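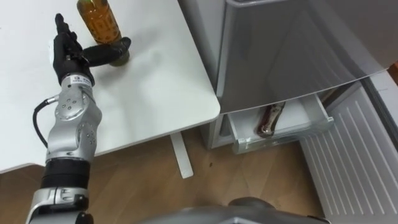
About Pirnley

Pirnley follows the work of parliament and local councils and writes it up for people who don't have time to sit through the sessions. We publish summaries of debates, committee hearings and votes, along with the text of motions once they are tabled.

The site was started by Juniper Sorensen, who had spent years taking minutes for a regional assembly. It began as a mailing list. The first issue went to 4 readers and covered a single hearing on school bus contracts. The list now has 3,000 subscribers, and the archive holds 1,291 session reports.

What we cover

Plenary sittings, committee work, party group statements and council meetings in Woltimen and the nearby districts. During election periods we also publish candidate lists and the rules for registering to vote. We do not run polls or endorse candidates.

How we work

Each report is written by one person and checked by another against the recording. When a member says something on television that bears on a vote, we quote it with the name of the program. Corrections go at the top of the report – the old wording stays visible underneath.

Who pays for it

Reader subscriptions cover most of our costs. The rest comes from Cledamo, our indexing service, which law offices and libraries use to search the archive. We take no money from parties or from public bodies we report on.

The newsletter goes out twice a week while parliament is sitting and stops during the summer recess. It starts again in September.

Page last updated January 19, 2025

Search reports, members, votes... Go

Share 2 Comments 3

Urbonaitė
Will you be adding the budget committee hearings from before the archive starts? I have paper copies of a few.

Pirnley desk
Yes, please send them to the contact address. Scans are fine.

tomasz_r
The vote tables don't load on my phone. The text reports are OK.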